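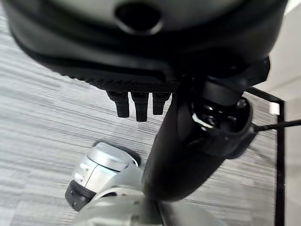

Living room, carpet and trim.

Sulastri Rahman
March goes to the living room in our place. Thread on what I'm keeping, what I'm moving and what it costs. Wednesday, March 22, 2023.

1/ We rent in Tallport, second floor. The carpet came with the apartment and it stays. I can't paint the trim either, that's in the lease. So the job is cleaning and furniture.

2/ Trim first. I used to vacuum and then wipe the trim, and all the dust I wiped off landed on the clean carpet. Now I do the trim with a dry brush, then a damp cloth, then vacuum. Plain water is enough most weeks.

3/ The strip of carpet right up against the trim never gets clean with the wide vacuum head. Take the head off and run the bare tube along the edge. It takes a few extra minutes for the whole room.

4/ I rented a carpet cleaner from Cloutier last June and I'm not doing it again this year. The carpet stayed damp into the next day and we had the chairs stacked in the bedroom. Spot cleaning has been fine. Cold water, a little dish soap, press with a towel, don't rub.

5/ Now the sofa. It's the Saltham, the one with the rounded back that runs straight into the arm in one curve. Light gray. I paid 245 for it secondhand and the seller helped get it up the stairs, which I would not want to do again.

6/ What I like about it: you can sit sideways with your back in the curve and your feet up. With a square arm I always needed a pillow for that.

7/ What I don't like: the curve takes up floor. You can't push it flat into a corner, so there's a gap behind it, and things go down there. So far a pen, a library card and most of a bag of pistachios.

8/ Someone asked about cleaning pale gray fabric. Soft brush attachment every week, mainly the seam where the seat meets the back. For marks I use a white cloth and lukewarm water. A colored cloth left a faint pink patch once and it took me an evening to get it out.

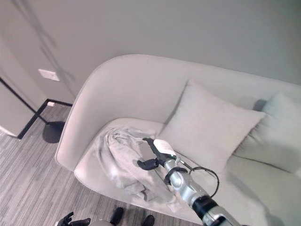 9/ The gray cloth goes over the seat most evenings because we eat there. I know. We have a table, it has a sewing machine on it. The cloth goes in the wash on Sunday and the seat underneath stays decent.

10/ I've tried tucking the cloth in at the back and it works loose as soon as anyone sits down. I've stopped tucking. In the morning I shake it out the window, fold it in half and in half again and lay it over the arm – or I mean to, anyway.

11/ Cushions. The two gray ones are staying. I did look at the Lonine ones in rust and they were 21 each, and I stood in the store holding one for a long time. Put it back. If I still want them in June I'll get them.

12/ Washing cushion covers: inside out, zipped shut, cold, no dryer. I put them back on slightly damp once to stop them creasing and the inserts smelled for a week. Let them dry all the way.

13/ If your inserts have gone flat, check the size before you buy new ones. Mine were smaller than the covers. One size up filled the corners and I didn't have to replace the covers at all.

14/ Moving the sofa is the next thing. It faces the window now and in the afternoon you can't see a screen. I want it on the long wall, but that puts the curved arm near the door. I taped the outline on the carpet with painter's tape to see if we could still walk past. We can, with the laundry basket too.

15/ Tip on that: leave the tape down for a couple of days before you move anything heavy. By the second day I'd stepped across the same corner enough times to shift the whole outline over a bit.

16/ Also check for dents in the carpet where the feet have been. Ice cube on the dent, let it melt, then pull the pile up with a fork. Works on the small ones. The big one from the old bookcase is still there and will be covered by the sofa.

17/ Only other money planned is a floor lamp for behind the curve. The one I want is 126 and I'm waiting to see if it comes down. It has to be narrow at the base to fit that gap.

18/ Several people have asked about the sofa feet and whether they mark the carpet. They do. I have felt pads on them now and I haven't looked underneath yet. Will add to the thread after we move it this weekend.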